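Undik Kitchen Set

README for the simulated half of the Undik arm project, shared workshop, bench side.
Last edited in January by Valdis Luik.

What is in this folder

218 simulated pick and place runs with a single arm on a kitchen worktop. Each run has the joint positions, the gripper opening, a rendered view from one fixed viewpoint and a short text line saying what the arm was asked to do. There is also a small text file per run with the positions of the loose objects at the start.

The real arm is still being put together on the workshop bench and nothing in this folder was recorded on it. Those recordings will go in a separate folder called Hultarden when there are enough of them to be useful. Please don't mix the two. The file layout is the same but the joint zero positions are not, and the shoulder is out by enough to matter.

Folder layout

runs/ – one numbered folder per run
scenes/ – the kitchen layouts
objects/ – meshes and weights for the loose items
tools/ – replay and checking scripts
notes/ – build log, mostly by Pendo

How the runs were made

Pendo Gachanja drove most of them with a second-hand game pad, which is why the wrist moves in small steps. I did the rest from the keyboard and they are slower. The control loop runs at 50 Hz and the images are saved at 16 frames a second, so the two do not line up exactly. Use the time column and not the row number when you match them. The replay script does this for you.

Shadows are on in all layouts. We turned them off early on to save time, and then found it much harder to judge the height of the gripper above the worktop while driving. The runs made without shadows were deleted.

Objects

Object meshes came from a free pack and were scaled by hand against things in the workshop kitchen. Weights are guesses checked on kitchen scales where we had something similar. Friction is one value for everything except the sponge.

The long utensils are the hardest. The grip has to be close to the balance point or the thing swings when it is lifted, and the contact model makes the swing worse than it would be on a bench. If you are adding a new utensil, set its centre of mass by hand. The automatic value treats the blade and handle as the same material and puts it too far towards the blade. 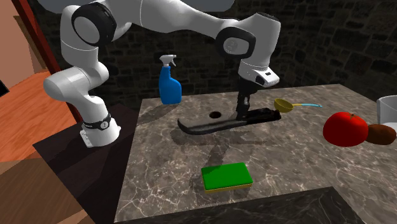
For anything with a blade we settled on taking hold where the blade joins the handle, with the fingers pointing down. Gripping further back on the handle worked in some layouts and dropped the tip in others. The start file has a field called grip_hint for this. It is only a suggestion and the checking script ignores it.

Round items such as the tomato roll if they are knocked. This was left in on purpose. If one rolls off the worktop the run is marked "spoiled" in its text line but is kept.

Known problems

– Run folders from the Yao layout have the old name for the gripper column. The replay script accepts both.
– In the Callwood layout the worktop is a few millimetres lower than the collision shape under it, so objects look as if they float slightly.
– 1,771 image files have a wrong creation date from when the workshop computer lost its clock. The time column is right.
– Stone wall textures load slowly on older graphics cards. Swap in the plain grey one from scenes/ if it bothers you.

Running it

Unpack everything into one folder and start tools/replay with the run number. No network connection is needed. The checking script takes the same number and prints a line for each gap in the log.

Licence and contact

Free to use and change for any purpose. The object meshes keep their own licence, which is in objects/. Corrections can go to Valdis or Pendo through the workshop message board, with the run number in the title.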